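From: Donnie Sutherland
To: gripper-talk list
Date: 24th September
Subject: Re: [gripper-talk] Nemarell two-finger vs. the Hung, wrist view

Parvathi Alva wrote:
> Has anybody run the Nemarell model with the camera on the wrist yet?
> I'm trying to pick between it and the Hung for the Kerport bins, and
> all I've got to go on is the side view. Does the palm get in the way?
> Also, Kwok-wai says the fingers jitter when they're all the way open.
> Is that the model or is it just his controller?

Hi Parvathi, hi all,

Yep, I spent most of yesterday on exactly this (when I should have been writing up the Skullton stuff, sorry Wing-sze!). I ran both grippers in sim with the same arm, the same controller and 59 grasps each. The Nemarell dropped 2 and the Hung dropped 3, so I wouldn't pick on that alone.

The jitter is real, but I'm pretty sure it's on our side. I got it too until I turned the finger gain down and cut the time step in half, and then it went away completely. Kwok-wai, can you try that and tell me if you still see it? If you do, send me your config and I'll poke at it.

As for the wrist view, I like the Nemarell a lot more than I thought I would. I pulled the bins out and parked it wide open over a bare surface, just to see how much of the picture the gripper eats up.
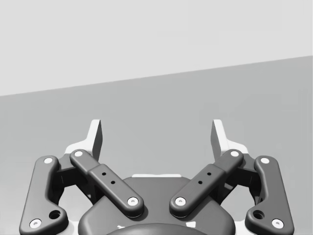 The palm and the links fill a good chunk of the lower half, but you still get a nice wide gap between the fingertips, and that's the part I care about. With the Hung I kept losing small parts behind the knuckles right before the close, so I had to tip the camera forward, and then the depth got worse near the palm. Ugh.

One thing I haven't tried is the white finger faces under bright lights. Shih-chieh had trouble with glare on a pale gripper last October, so I'd check that before you order anything.

I can put my scene file on the share tonight if you want it. It's messy, but it loads!

Donnie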